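Trunport: a small emulator for an 80s home computer
Hongmei Gu, final project report

I wanted to know how an old machine really works, so I wrote one in software! Trunport runs programs for the Esley, an 8-bit computer with 64K of memory. The processor came first, and it took most of November. I wrote 200 small tests for it, and the decimal mode bugs alone ate two weekends.
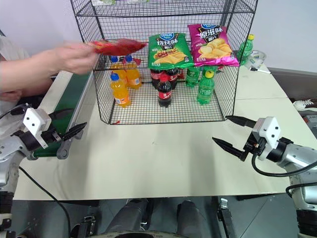
Disk support was the part I enjoyed most. Each sector holds 512 bytes, and my first version read them in the wrong order – the startup screen came out as lovely garbage. Version 2 fixes that and adds an 80-column text mode.

Sound still crackles when the window is resized. I'd like to fix that next, then add save states and joystick support.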